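Zekila Envelope Wallet: A Review After a Season of Cash Budgeting

Posted in Saving Money, Reviews

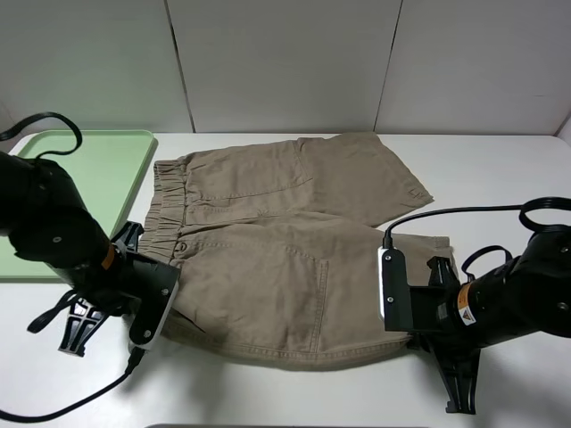 Intan Wattimena wrote in to ask whether a cash wallet is worth buying when a stack of plain envelopes from the drugstore does the same job. She had tried plain ones twice and quit both times when they tore. Her question is a fair one, and most of this review is an attempt to answer it.

The Zekila is a zip-around wallet with cloth-backed envelopes inside, a card pocket on the left, and a small ledger pad that slides in behind the last envelope. It comes with eight envelopes and a sheet of stick-on labels. I paid $17 for mine in March and have used it for every grocery trip since.

We run our fixed bills through checking and take out cash for everything that tends to wander: groceries, gas, eating out, kids' clothes, haircuts, and gifts. Groceries get $175 a week. The rest varies by month. Before the wallet I kept the cash in a Liew coupon organizer, which was made for coupons and let bills slide out of the top whenever I opened it past halfway.

What works

The envelopes are the best part. They are stiff enough to stay upright while you flip through them, and the cloth backing has not split at the fold on any of mine. The tabs are staggered, so I can read all eight labels without moving anything. At the register I can get to the grocery money with one hand.

The ledger pad is simple: date, store, amount, balance. There is a column for notes that I use for kids' clothes, where I write the size. That has saved me from buying a second pair of something in a size we already had in the drawer.

It also closes all the way with coins in it. The Liew never did.

What doesn't

The labels. They are glossy, and ballpoint ink smears on them even if you give it a minute. I ended up using masking tape and a permanent marker. If you share the wallet with a spouse who grabs it on the way out the door, do the tape first.

The card pocket holds two cards. Three will go in, but then the zipper catches at the corner. I carry my license and one store card and leave the rest at home, so this didn't bother me much. It will bother some people.

Refill pads are sold only in packs of four, and each pad lasts us a little over a month. You can cut your own from index cards if you trim a strip off the long side.

Compared with the others

I also tried the Ivero binder, which my sister lent me. It has rings and clear zip pouches, and it is the better choice if you stay home to do your budget and only carry one pouch at a time. It is too big for a purse. The rings on hers had started to gap and the pouches came off when it was held upside down.

The Urnside wallet is cheaper and thinner. It has only five sections, and the envelopes are sewn in, so you can't take one out and hand it to your teenager for a trip to the store. I use the Zekila that way often.

The numbers

For the three months before I bought it, our cash categories came to $1,763 a month on average. In the most recent month they came to $1,006. I wouldn't give the wallet credit for that whole drop. We also stopped ordering takeout, and nobody needed shoes. But writing each purchase down as I made it did change what went into the cart, especially near the end of the week.

So, to answer Intan: if plain envelopes are holding up for you, keep using them. If they tear, or you keep losing track of which one is which, I would spend the money on this one. Buy your own marker and skip the labels.

Price paid: $17
Sections: eight, removable
Fits in a purse: yes, a medium one
Would I buy it again: yes

A note on colors, as two readers have asked. Mine is navy. The gray one looks the same inside, and the store had both on the same hook near the planners.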